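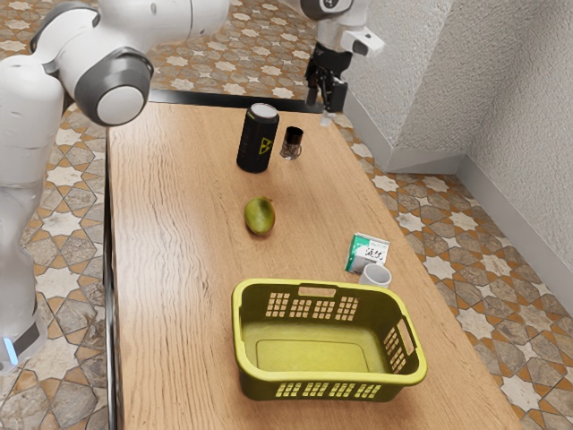 Volume 40, Issue 3
6 March 2017

The case for keeping the counter open

Opinion

In December the district council at Wondholm published its proposals for the future of allotment lettings. From the coming season, applications for a plot, renewals, payments and requests to move or share would all be made through Plotport, an online service already in use in the neighbouring district of Lekota. The paper waiting list held at the Gakamlow Road office would be closed, and the counter there, open two mornings a week, would be withdrawn. Responses to the proposals are still being received, and this journal wishes to add its own.

We do not oppose Plotport. The present arrangements are slow, and in places they are unfair. An applicant who writes to the office may wait five weeks for a reply. The waiting list is kept in a ledger and a card index that do not always agree. Names have stayed on the list long after the persons concerned moved away, while vacant plots have gone to bramble for want of anyone able to say who should be offered them next. A system that shows each applicant a place in the queue, and that sends an offer on the day a plot falls vacant, would be a real improvement on all of this.

Our objection is to the closing of the counter. The council's paper treats the two measures as one, as though the first could not be had without the second. No reason is given for this beyond a general reference to savings, and the savings are not set out. Those who are asked to give up a service are entitled to know what it costs.

There are 783 plots in the district. The paper does not say how many of their holders have asked for an online service, how many have used the counter in the past year, or how many have given the office no electronic address at all. These are matters of record and could be found without difficulty. A proposal of this kind ought not to go to a vote while they remain unknown.

It may be said that those without the means to use the internet are few, and that their number falls each year. That may be so of the population as a whole. It is a weak guide to the holders of allotments, many of whom took their plots on retirement and have held them for decades. It also mistakes the nature of the difficulty. A person may own a computer and still be unable to explain, in the boxes provided, that a plot floods at its lower end, that a tenancy was shared with a brother who has since died, or that a spell in hospital is the cause of the weeds. Such matters are settled in conversation. They are the ordinary business of the counter, and they make up much of what a good lettings officer knows.

The point bears most heavily on notices to quit. Under the present rules a tenant whose plot is judged to be out of cultivation is sent a letter, and may call at the office within 40 days to give an account of the circumstances. Under the proposals the notice would be sent by electronic message, and the account would be given on a form. A message that is not opened is treated as received. We can think of few other tenancies, however modest, that may be ended in such a manner, and we doubt that the council has weighed what it means to take from an elderly tenant a piece of ground that has been dug by the same hands for thirty seasons.

The experience of Lekota has been offered as reassurance. It deserves to be read with some care. Lekota has smaller sites, most of them laid out within the last ten years, and its tenants joined at a time when the online service was already in place. No one there was asked to change the habits of a lifetime. Lekota also kept a telephone line, answered by a member of staff, for the first three years. The council's paper mentions the service and omits the telephone.

There is a wider question, which goes beyond allotments. Public bodies have become used to describing the removal of a person from a desk as a change in the means by which a service is delivered. Sometimes the description is fair. A parking permit is much the same thing however it is obtained. An allotment is a long relation between a tenant, the neighbouring tenants and the authority that owns the land, and it calls for judgement on all sides. Who should have the plot beside the gate, now that its holder walks with a stick? May a school take on half a plot until the summer? The rules do not answer these questions, and were never meant to.

We therefore ask the council to do three things. It should adopt Plotport for new applications and for payments, as proposed. It should keep the Gakamlow Road counter open for at least one morning a week, and should publish the cost of doing so. And it should provide that no notice to quit takes effect unless it has also been sent by post, with the tenant's right to be heard in person left as it stands.

None of this would delay the new service by a day. The old list must in any case be checked by hand before it can be transferred – the cards against the ledger, and both against the plots themselves – and the people best able to do that work are those who now sit at the counter. We understand that their contracts end before the transfer is due to begin. The council may wish to look again at its dates.

Responses to the proposals should be made in writing to the council offices at Wondholm. They may also, for the present, be handed in at Gakamlow Road.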